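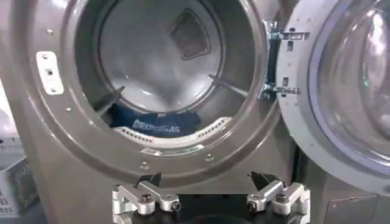 A Morning at the Catska Wool Mill Open Day

I have wanted to get inside the Catska mill ever since I bought my first skein of their gray two-ply, so when the October open day came up I had my ticket booked before I'd finished my coffee. Tickets are 13 dollars, and that gets you the tour, a cup of tea and a go at hand carding if you don't mind greasy fingers (I don't!).

The mill sits at the bottom of Hinds, past the grain store, and the sign is so small that I drove by it twice. Parking is in the field. Wear boots.

The sorting floor

Our group had 22 people in it, mostly knitters, plus one very patient husband with a newspaper. Margareta Coman took us around. She has been sorting fleece there since she left school, and she can put her hand on a pile and tell you which side of the valley it came off. I tried it with my eyes shut and got every single one wrong.

The fleeces come in from small farms and get thrown out flat on a slatted table so the dusty bits drop through. Then the edges come off, the belly wool goes in one bin and the neck in another. I had no idea the neck was so different! It's finer, but full of hay, and hay is the thing the spinners complain about most.

Scouring

This was the smelly part, and I loved it. Warm lanolin smells like a sheep wearing hand cream. The wool goes through a row of long troughs and gets nudged along very gently, and Tipene Kereama, who runs them, told us the whole trick is never letting it get hot and then cold in a hurry. I asked him about washing sweaters at home, like half the group was dying to. His answer was the wool cycle, cold, half a load at most, and go easy on the spin. He puts his own in the machine inside a pillowcase. I've been hand washing mine in the bathtub for years and wrecking my back over it, so I came home pretty cheerful about that one.

Carding and spinning

You get earplugs for this room and you want them. The big carder is older than anyone working there and takes up one whole wall. It turns out a sort of cloud, which gets split into soft ropes, and those go to the spinning frame. The frame runs 300 spindles, and when they all start together you feel it in your teeth.

I stood and watched a broken end being mended with one quick twist – it took longer to find my glasses than it took her to fix it.

The shop

Dangerous place. I went in for one skein of the moss green and came out with enough for a cardigan, plus a bag of seconds that I have no plan for at all. The Pilenent sock yarn was sold out by eleven, so go there first if that's what you're after. They were taking names for the next batch.

Tea was in the dye shed, with a very good date loaf. The afternoon tour was filling up as I left, and the field was getting muddier by the minute. The next open day is in spring and I've already talked my sister into coming.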